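Folding and storing shiny sports kit without it sliding about

Laundry and Clothes Care > Sportswear

Balthasar Hofstetter
Posted in July, 16 replies, 1,161 views

Hello all, I hope this is the right corner of the site. I have somehow become the person who washes the kit for our Ristden five-a-side lot, which means that every week a big bag of red shirts and shorts comes home with me and has to go back clean, folded and in some kind of order. The washing I can manage. It's the folding that defeats me. The fabric is that slippery stuff, and by the time I've made a pile of five or six the whole thing leans over and slides gently onto the carpet. I've been doing it on the arm of an armchair, then on the ironing board, and neither is any good.

My other worry is the printed numbers. A couple of the older shirts have started to crack across the digits, and my sister-in-law reckons I've been folding them straight through the print. Could that be it, or is it the tumble dryer? I also can't tell the shorts from the shirts in a hurry when they're all the same red with the same white edging, so any tips on sorting would be very welcome. We have 13 sets, plus a few odd bits that belong to people who left years ago and that I can't bring myself to throw out.

Thank you in advance, and sorry for going on a bit.

dindenine_mum
Top contributor, 1,133 helpful votes

Tumble dryer, almost certainly. Heat is what does for the print. Wash inside out on a cool wash, no softener, hang on the line, and never iron over the numbers. The ones that have already cracked won't mend, I'm afraid, so just be gentle with them.

Oh, and softener makes it more slippery as well, so there's your sliding pile half explained!

Cletell Road
New member

We just chuck ours in the bag and hand it round. They're only going to get muddy again. Never had a complaint.

Ferdinand Koller
Regular

Balthasar, I feel for you – I did this job for Hubmann Juniors when my two were small, and it took me a whole season to get it right, so let me save you the bother.

The surface matters more than anybody thinks. An ironing board is too narrow and a polished table is hopeless, because the shirt glides off while you're still looking for the sleeve. What you want is something flat and fairly wide with a bit of grip to it. I used the seat of our old sofa (the woven sort of cover, not leather), and if you haven't got one, a bath towel spread over the kitchen table does very nicely. The fabric catches just enough to stay where you put it.

Before you fold a single thing, sort. Turn everything the right way out and make two heaps, tops on one side and bottoms on the other. If you're in doubt, look for the care label. On ours it was in the side seam of the shirts and at the back of the waistband on the shorts, and once I'd got into the habit I could do it half asleep. Yours may be different, so have a look at one of each first.

For a sleeveless top or a shirt, lay it face down and take hold of the two bottom corners. Lift them both a little, give a small shake so that the air gets under it, and let it settle. That gets rid of most of the creases and you'll hardly need your hands for the rest. Smooth from the middle outwards. Then bring each side in by a third, and fold up from the hem in two goes, so the number ends up on the outside and more or less flat. Your sister-in-law is right that a hard crease through the digits doesn't help, particularly if they sit at the bottom of a heavy pile for a month, but I agree with the reply further up that the dryer is the real villain.

Shorts are easier. Fold one leg over the other, tuck in the pointy bit at the back so you have a rectangle, and then fold in half from the waistband. If there's a white trim, use it as your guide. When the two edges line up, you're straight, and if they don't, you've got a twist somewhere and may as well start again.

As for the pile sliding over, stop making piles. Roll each shirt around its own shorts and stand the rolls upright in a box, numbers facing up if you can manage it. Everybody can find their own in seconds and nothing has anywhere to slide to. A shallow box is better than a deep one, as people will rummage in a deep one and undo your whole evening.

The odd bits I would keep, by the way. Somebody always turns up without shorts. 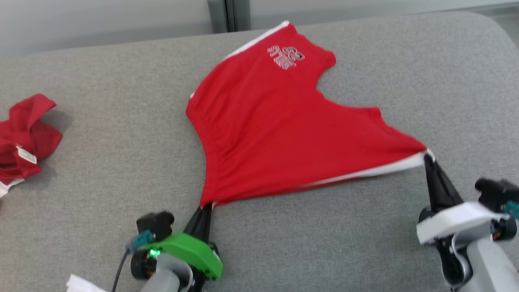

One last thing, on timing. I always folded on the same evening it came in off the line, usually after tea with the radio on, and it took me no more than up to 16 minutes once I'd got my hand in. If you leave it in the basket till the morning of the match you'll have creases that only a steam will shift, and you don't want to be steaming at seven in the morning. Do write back and tell us how you get on with the rolling.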